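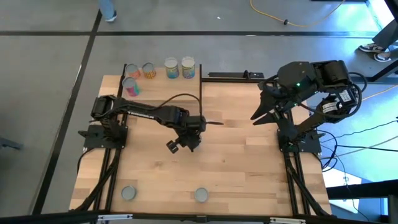 When I moved to Dorkton I did not know that people here drink so many things from cans. In my family we had tea, in a big pot, and in summer we put ice in it. Now I have a kitchen shelf only for cans, and I must confess that I choose them mostly by the colors.

It started in October. My cousin Tươi Tăng came to visit me and we went to the small shop on Lerkthorpe Street, the one with the green door. She wanted to buy one drink for the bus. We stayed there for almost an hour, because every can had a different pattern and she could not decide. She went home with two bags.

Since then I buy one new can every time I pass the shop. I have three rules. It must be one I have not tried. It must cost less than my bus ticket. And I have to drink it at a table, sitting down — my mother would be happy to hear this.

Pink and coral ones are my weakness. I always expect they will taste like grapefruit, and very often it is peach, or something they call "berry" that does not taste like any berry I know. Blue and teal cans are more difficult to guess. I had one that was coconut and one that was plain water with bubbles, and I was a little angry about the second.

The tall cans I like best for the look, but they are not practical. They do not fit in the door of my refrigerator, so I have to lay them down on the vegetable drawer, and they roll when I open it. The short ones I can put one on top of the other, if the bottom fits well in the lid.

I keep a notebook with the name, the flavor and one sentence. Tươi says my sentences are too polite. For one ginger drink I wrote "interesting, maybe for another person." She still laughs about it when we talk on the phone.

Next month I will go to Mahawong to see her, and she promised me there is a shop with 116 kinds. I will take the bigger bag.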